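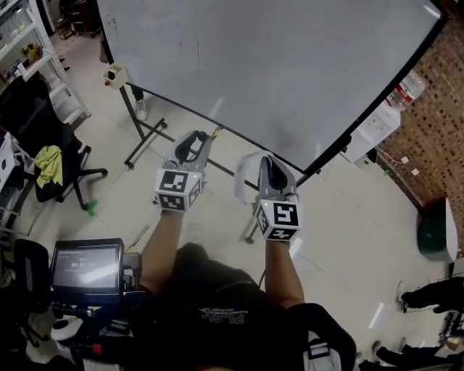

For most of the spring I've been stuck on one question: if a person does a chore while holding a pair of grippers, and a robot later learns from those recordings, how much does it matter that we know exactly where the hands were? My gut said a lot. Camera-only tracking is great until a hand drifts out of view or passes in front of something shiny, and then the path gets mushy right where you need it crisp. So our grippers carry white cubes near the handles, with black-and-white square markers on the faces, and the head camera can pick them up whenever they're in view. It looks a bit like wearing dice! But the markers give you position and tilt in one go, and a cube gives you more than one face to work with when you twist your wrist. The little monitor on the body rig has a timer on it, and I have come to love that timer more than any other part.

Posted in May by Hubert Kurek

OK, so the method. We recorded people doing short tabletop jobs (folding a cloth, putting a cap on a jar, moving paper from one pile to another) and ended up with 2,530 takes. After throwing out the ones where the clocks didn't line up or somebody started too early, we had 2,180 to train on. I was braced for worse.

From those same takes we built two training sets. In the first, the hand path came only from matching features in the head video. In the second, we used the marker poses whenever at least one face was readable and fell back on the first method for the gaps. Same takes, same network, same training time. The only thing that changed was the hand path. I wanted it that boring on purpose, as I've been burned before by changing two things at once and then spending a month arguing with myself.

Then we ran both policies on Wendell, our two-armed test robot, 30 tries per task.

The marker version won on the jar cap, and by a lot. You could see it without any scoring: the first policy would come down near the rim and kind of hunt in little circles, while the second one came down and sat where it should. I ran down the hall to get people. For paper moving the gap was smaller but still there. And for cloth folding -- this is the part I can't stop thinking about -- there was no gap I'd be willing to defend. A cloth forgives you. If you grab it a finger's width over, you still get a fold.

So now I think my original question was too broad. Precise hand tracking pays off when the object is fussy about where you touch it, and for floppy things we might be better off spending our time on more takes in more rooms. I'd love to test that properly. Every take in this set came from the same few rooms, and I don't trust any claim about new places until we've recorded in some.

The fallback part deserves a few words too. Switching between two sources of position makes little jumps in the path, and a network will happily learn those jumps as if the person meant them. My first fix was plain smoothing, which rounded off the quick movements and made Wendell look sleepy. What worked was blending over 8 frames on either side of a switch, and only there. It's such a small piece of code! I wrote it on the train and expected nothing.

We used Lirkix for lining up the streams, with a pile of my own scripts on top, and I'll clean those up before I share them. The names of the variables alone would get me in trouble.

Next up is a task with both hands on one object, where an error in one hand's path fights with an error in the other. I have a guess about how that goes, and I've written it in my notebook so I can't change my mind later.

3 comments

Song
Did you try the marker set with the blending turned off? Curious how much of the jar result is the cubes and how much is the 8 frames.

Hubert Kurek
Yes, but only on the jar, and only as a quick check. It still beat the video-only version, just with an ugly twitch on the way down. I'll do it right and put up the plot.

mondeck_fan
The cloth result matches what I saw with towels last year. Please do a stiff fabric like denim, I bet it lands in between.

We use cookies to remember your settings and count visits. Accept | Manage choices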